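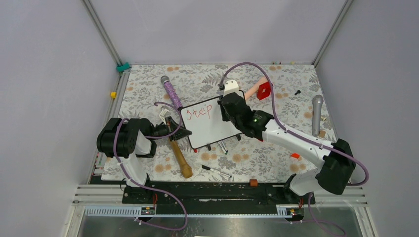 Support / Two-arm cells / Looking after your cell

Setup Calibration Cables Spares Contact

How often should the arm cables be checked?
Every 50 hours of running, and after any job where the wrists turn a lot. The purple cable on each arm needs enough slack to arch over the wrist and follow the forearm without pulling. If a loop tightens behind the elbow cover, stop the cell and refit it.

Do I need to clear the table first?
No. A whiteboard and markers can stay put while the arms are parked.

The gripper fingers close unevenly. What now?
Wipe the fingers, home the arm and wait 10 seconds. If they still close unevenly, write to Josefien Dijkstra at Studorel.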